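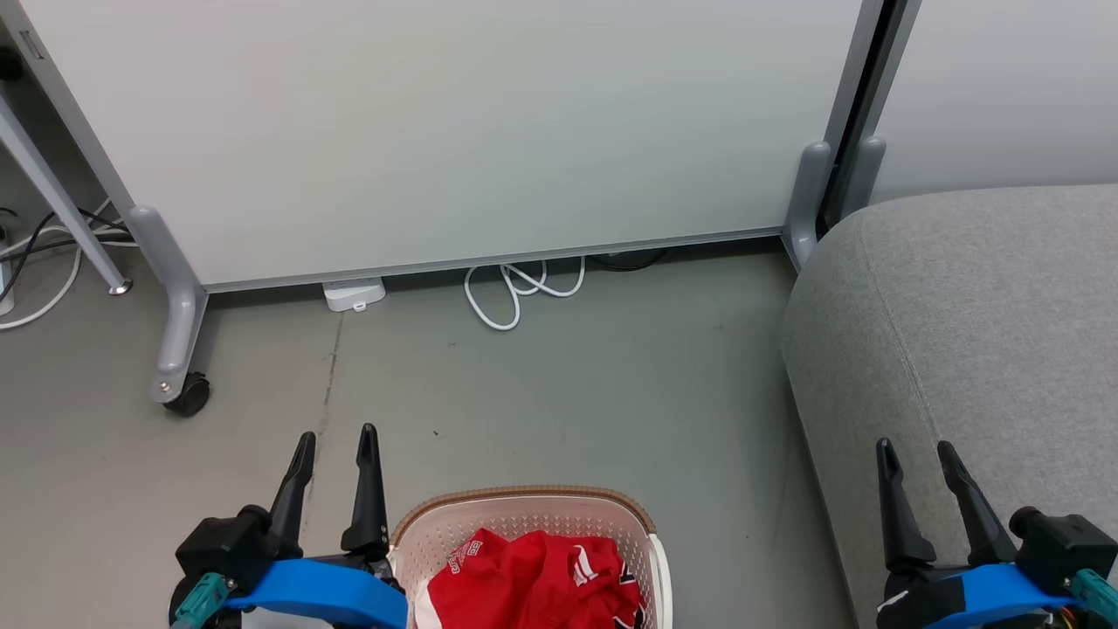

The Moltano oral history project has now spent ten months asking retired mill workers about their jobs, and I'm pleased to report that most of them have answered. Planning still happens at the whiteboard on castors, which goes where the plan goes and sometimes a little further, and the interview list lives in a spreadsheet kept by Anas Hamdan. This report covers February to July and is dated July 15, 2023. It follows the headings in your template, apart from "Synergies", where I had nothing to declare.

## Interviews

We promised you 10 full interviews in this period and have recorded all of them. The longest runs to four hours, of which one is about the mill and three are about a disputed allotment boundary. We've kept the lot. The allotment turns out to have been let by the mill, so the boundary is arguably in scope, and I am prepared to argue it.

Two people withdrew. One had moved to be near her daughter; the other read the consent form from start to finish, the first person to do so, and didn't care for page three. Page three has been rewritten.

## Transcription

Slower than planned. The Bretico software copes well with newsreaders and badly with weavers. It gave us "the loom shed" as "the gloom shed" on every occasion, and one speaker asked if we could leave it in. Anas now corrects each transcript by hand, at the rate of a day per hour of tape. I'd ask you to note that the budget allowed half that.

## Cloth and objects

Contributors have been generous with samples, blankets and offcuts, and I have been weak about saying no. We agreed to collect voices. The handling table for school visits is popular all the same, and children who won't listen to a recording will happily hold something fuzzy while it plays. Red fleece goes down especially well, tag and all, though the mill never made any.

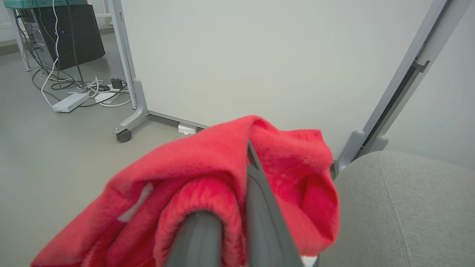

## Money

- Spent on transcription: £831, against a forecast I would prefer to forget.
- Remaining from the Firesero grant: some £2000, all of it spoken for.
- Room hire at the Hakim building: paid to the end of the year.

## Next

Finish the corrections, send every contributor their own copy, and book the listening day. We'd like to move the final report back by a month. I have also been asked, by the gentleman with the allotment, whether there will be a second interview. There will.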